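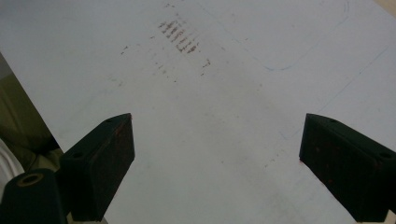
Table top, pale grey-white

Spyros Manolakis
25/08/2022
Has anyone here tried Clurex on rust marks? The tin says 50 uses. I'm doubtful. Hangate were pushing it in March and I didn't believe them then either.

tilly_b
Used it on my worktop. Took 4 goes and the shine went with the stain. Wouldn't buy it again.
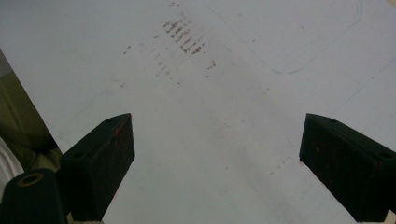
Gülizar Sezer
Brown streaks on white, what would you lot use on those? And I don't agree with tilly, mine came up fine after 2 goes. Did you rinse it?

tilly_b
Yes I rinsed it. Was yours laminate?

Gülizar Sezer
Gloss paint. Fair point, might be different.

Spyros Manolakis
So we don't know they're even rust. I'd try lemon juice first, costs pennies. The shop in Zastadcombe wants a fiver for Clurex and won't take it back once it's open.

old_mop
Lemon juice did nothing on mine.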